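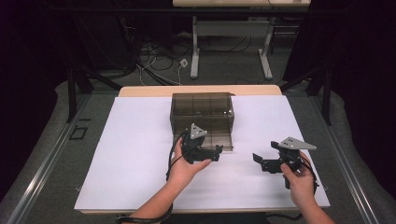

작업대에 깐 흰색 판과 칸막이가 있는 반투명 갈색 플라스틱 보관함

단추 및 의복 부속품의 분류와 보관 방법

Trukell 섬유공예관 자료실

적용 범위

본 안내는 자료실에 들어오는 단추, 걸고리, 똑딱단추, 버클 등 의복 부속품을 분류하고 보관하는 절차를 정한 것이다. 공예관 소속 직원과 실습생을 대상으로 작성하였으나, 학교 가정과 실습실이나 개인 수집가가 소장품을 정리할 때에도 참고할 수 있다. 의복에 부착된 상태의 부속품은 의복 자료 관리 절차를 따르며 본 안내에서 다루지 않는다. 재봉 수업에서 소모하는 실습용 단추 역시 별도로 관리한다.

부속품은 크기가 작아 섞이기 쉽고, 한번 섞이면 출처를 되찾기 어렵다. 따라서 모든 작업은 한 묶음씩 진행하며, 앞선 묶음의 기록이 끝나기 전에는 다음 봉투를 열지 않는다.

준비물

- 작업대에 깔 무늬 없는 밝은색 판 또는 중성지
- 칸막이 보관함
- 부드러운 붓과 마른 면포
- 확대경
- 0.5밀리미터 단위를 읽을 수 있는 자 또는 캘리퍼스
- 중성지 봉투와 무산성 카드
- 연필(볼펜과 수성펜은 작업대에 올려놓지 않는다)
- 면장갑 또는 니트릴 장갑
- 자석
- 접수 대장과 꼬리표

금속 부속품을 다룰 때에는 니트릴 장갑을 착용한다. 유리나 광택 처리된 자개처럼 표면이 미끄러운 것은 면장갑으로 집으면 떨어뜨릴 우려가 있으므로, 손을 씻고 완전히 말린 뒤 맨손으로 가장자리를 잡아도 무방하다. 반지와 손목시계는 작업 전에 벗어 둔다.

1단계. 접수와 임시 번호

기증품이나 구입품이 도착하면 원래의 포장 상태를 먼저 기록한다. 통조림통, 과자 상자, 편지 봉투 등 용기 자체에 적힌 글씨나 가격표는 단추의 연대를 추정하는 근거가 될 수 있다. 용기를 버릴지 여부는 분류가 모두 끝난 뒤에 결정한다.

접수 대장에는 임시 번호, 접수 월, 제공자 이름, 용기의 종류, 대략의 분량을 적는다. 임시 번호는 용기 단위로 부여한다. 한 용기 안에 작은 봉투가 여러 개 들어 있으면 용기 번호 뒤에 붙임표를 두고 하위 번호를 이어 적는다. 예를 들어 356번 용기의 두 번째 봉투는 356-2로 표기한다.

제공자가 전한 이야기는 요약하지 않고 들은 그대로 적는다. 「어머니의 겨울 외투에서 떼어 낸 것」과 「겨울 외투용」은 자료로서의 가치가 다르다. 제공자의 기억이 분명하지 않을 때에는 그러한 사실도 함께 기록한다.

2단계. 상태 점검

용기의 내용물을 한꺼번에 쏟지 않는다. 용기를 판 위에 낮게 기울여 한 줌씩 꺼내고, 꺼낸 분량을 겹치지 않게 펼친 뒤 다음 항목을 확인한다.

- 금이 가거나 이가 빠진 곳이 있는지
- 고리가 휘거나 빠졌는지
- 금속 표면에 녹 또는 녹청이 있는지
- 실이나 천 조각이 남아 있는지
- 식초나 장뇌와 비슷한 냄새가 나는지
- 표면이 끈적이거나 물방울 같은 것이 맺혀 있는지

마지막 두 항목 가운데 하나라도 해당하면 초기 합성수지의 열화를 의심하여야 한다. 셀룰로이드와 초산셀룰로오스 단추는 열화하면서 산성 기체를 내며, 가까이 둔 금속과 종이를 손상시킨다. 해당 단추는 즉시 따로 옮기고 꼬리표에 「격리」라고 표시한다. 밀폐 용기에 넣지 말고 통풍이 되는 상자에 한 층으로 놓는다.

남아 있는 실은 떼어 내지 않는다. 실의 굵기와 색, 매듭의 형태는 단추가 어떤 방식으로 달려 있었는지 알려 준다. 실이 다른 단추와 엉켜 있는 경우에 한하여 담당자의 확인을 받은 후 자른다.

3단계. 재질 구분

재질은 분류의 첫 번째 기준이다. 겉모양이 같아도 재질이 다르면 같은 칸에 넣지 않는다. 구분이 쉬운 것부터 차례로 골라내고, 판단이 어려운 것은 「미상」으로 남긴다.

금속: 자석을 종이로 감싸 가까이 대어 본다. 붙으면 철 계통이며, 붙지 않으면 황동, 주석, 알루미늄 등을 검토한다. 철에 다른 금속을 입힌 것도 자석에 붙으므로 긁힌 자리의 색을 확대경으로 함께 살핀다.

자개: 뺨이나 손등에 대면 합성수지보다 차갑게 느껴진다. 뒷면에 조개껍데기의 갈색 층이나 결이 남아 있는 경우가 많다. 두께가 고르지 않은 것도 특징이다.

뼈와 뿔: 뼈는 확대경으로 보았을 때 작은 점이나 짧은 선이 나타난다. 뿔은 층이 져 있고 빛에 비추면 가장자리가 반투명하다. 두 재질 모두 수분에 약하다.

유리: 무게가 있고 차가우며, 고리 주변에 성형 자국이 남는다. 유리끼리 부딪치는 것을 막기 위하여 한 개씩 종이로 감싼다.

나무와 식물성 재료: 가볍고 결이 보인다. 상아야자 열매로 만든 단추는 염색이 표면에만 배어 있어 구멍 안쪽이 밝은 색을 띠는 일이 많다.

합성수지: 종류가 많아 육안만으로는 세부 구분이 어렵다. 달군 바늘을 대는 방법이 오래된 안내서에 실려 있으나, 자료를 훼손하고 화재의 위험이 있으므로 본 자료실에서는 금지한다. 뜨거운 물에 담가 냄새를 맡는 방법도 소장 자료에는 사용하지 않는다.

4단계. 크기와 형태의 기록

재질별로 나눈 단추는 구멍의 수와 고리의 유무에 따라 다시 나눈다. 두 구멍, 네 구멍, 고리형, 천싸개의 순으로 배열하며, 그 밖의 형태는 맨 뒤에 둔다.

크기는 지름을 밀리미터로 재어 적는다. 상업용 목록에서 쓰는 라인 단위가 필요한 경우에는 괄호 안에 병기한다. 1라인은 40분의 1인치이며, 34라인은 21.6밀리미터에 해당한다. 외투에 주로 쓰이는 큰 단추는 38라인을 넘는 경우가 드물지 않으므로 보관함의 칸 크기를 정할 때 이를 고려한다.

원형이 아닌 단추는 가장 긴 변과 가장 짧은 변을 모두 적는다. 고리형은 고리를 제외한 지름을 먼저 적고 고리를 포함한 높이를 이어 적는다. 뒷면의 제조사 각인은 대소문자와 문장부호까지 그대로 옮긴다. 일부 글자를 읽을 수 없을 때에는 추측하여 채우지 말고 그 자리에 빈 괄호를 둔다.

5단계. 세척

세척은 필요한 최소한으로 한다. 대부분의 단추는 부드러운 붓으로 먼지를 털고 마른 면포로 닦는 것으로 충분하다. 붓은 재질별로 따로 두고, 금속에 사용한 붓을 자개나 뿔에 사용하지 않는다.

물은 유리 단추에 한하여 사용할 수 있다. 이 경우에도 담그지 않고, 증류수를 적신 면봉으로 닦은 뒤 바로 물기를 제거한다. 뒷면에 은박이나 칠이 있는 유리 단추는 마른 붓으로만 다룬다.

시판 금속 광택제, 식초, 베이킹소다, 올리브유는 사용하지 않는다. 녹청이 가루로 떨어지는 황동 단추는 세척하지 않고 보존 담당자에게 인계한다.

6단계. 보관함 배치

칸막이 보관함은 분류 작업 중의 임시 배치와 열람용 견본의 보관에 사용한다. 장기 보관 대상은 무산성 카드에 고정하거나 중성지 봉투에 넣어 서랍장에 둔다.

보관함을 사용할 때에는 다음 사항을 지킨다.

한 칸에는 한 종류만 넣는다. 칸이 남더라도 비슷한 종류를 합치지 않는다. 단추가 칸막이 높이의 절반을 넘게 쌓이면 칸을 하나 더 배정한다.

칸마다 번호를 적은 작은 카드를 넣는다. 접착식 꼬리표는 보관함의 바깥 면에만 붙이고, 단추에는 어떤 경우에도 붙이지 않는다.

무거운 금속 단추는 아래쪽 칸에, 가벼운 것은 위쪽 칸에 둔다. 보관함을 옮길 때에는 두 손으로 밑면을 받치고 기울이지 않는다.

색이 있는 투명 플라스틱은 내용물의 색을 다르게 보이게 한다. 색상을 기록하거나 같은 색끼리 맞출 때에는 반드시 단추를 꺼내어 밝은색 판 위에서 확인한다. 어두운 단추와 밝은 단추를 비교할 때에도 바탕은 바꾸지 않는다.

7단계. 카드 고정

한 벌로 확인된 단추는 함께 카드에 고정한다. 면실을 사용하며, 철사와 접착제는 쓰지 않는다. 실은 구멍을 한 번만 통과시키고 카드 뒷면에서 느슨하게 묶는다. 단추 사이에는 서로 닿지 않을 만큼의 간격을 둔다.

카드의 오른쪽 위에 등록 번호를, 아래쪽에 재질과 지름을 연필로 적는다. 글씨는 단추를 고정하기 전에 써야 한다. 완성한 카드는 한 장씩 중성지 사이에 끼우고, 금속과 자개를 같은 봉투에 넣지 않는다.

8단계. 등록 번호 부여

임시 번호는 분류가 끝난 후 등록 번호로 바꾼다. 등록 번호는 재질 기호, 일련번호, 벌 안의 순서로 구성한다. 예를 들어 자개 단추의 972번째 등록 건에서 세 번째 단추는 「자-972-3」이 된다. 접수 대장에는 임시 번호를 지우지 않고 그 옆에 등록 번호를 나란히 적는다.

한 용기에서 나온 단추가 여러 재질로 나뉘면 등록 번호도 나뉜다. 이때 비고란에 함께 접수된 번호를 모두 적어 원래의 묶음을 찾을 수 있도록 한다.

보관 환경과 정기 점검

서랍장이 있는 방은 온도 변화를 작게 유지하고 상대습도가 급격히 오르내리지 않도록 한다. 직사광선이 드는 창가, 난방기 옆, 외벽에 닿은 선반은 피한다. 장마가 이어지는 7월에는 금속 서랍의 점검 횟수를 늘리고, 제습제가 자료에 직접 닿지 않았는지 살핀다.

격리 상자는 매월, 그 밖의 서랍은 계절마다 점검한다. 새로운 냄새, 변색, 가루가 발견되면 해당 칸의 내용물을 옮기기 전에 사진을 찍고 위치를 기록한다. 참나무 등 산성 기체를 내는 목재로 만든 서랍은 중성지로 안을 대더라도 장기 보관에 적합하지 않다.

자주 발생하는 문제

분류 도중 단추가 바닥에 떨어진 경우: 작업을 멈추고 떨어진 단추를 찾은 뒤 계속한다. 찾은 단추가 어느 묶음에 속하는지 확실하지 않으면 「위치 불명」 봉투에 넣고 당일의 임시 번호를 적는다.

한 벌인지 판단하기 어려운 경우: 앞면의 무늬보다 뒷면의 성형 자국, 고리의 형태, 구멍의 간격을 먼저 비교한다. 뒷면이 다르면 별개의 건으로 등록하고 비고란에 유사 건의 번호를 적는다.

기증자가 일부 반환을 요청한 경우: 직원이 임의로 내주지 않고 접수 담당에게 연결한다. 접수 대장과 대조할 수 있도록 임시 번호를 확인해 둔다.

복제품이 섞인 경우: 제외하지 않고 등록하되 비고란에 「복제」라고 적는다. 공예관에서 판매하는 Grostard 계열 복제 단추는 뒷면 각인을 확인하여 구별한다.

문의

분류 기준과 등록 번호에 관한 문의는 자료실의 Hertta Keskinen에게, 열화 자료의 인계와 세척 승인은 보존실의 Maj-Britt Moen에게 한다. 인계는 오후 2시부터 4시 사이에 보존실 접수대에서 이루어지며, 꼬리표가 없는 자료는 접수하지 않는다. 서식은 자료실 입구의 서류함에 비치되어 있다.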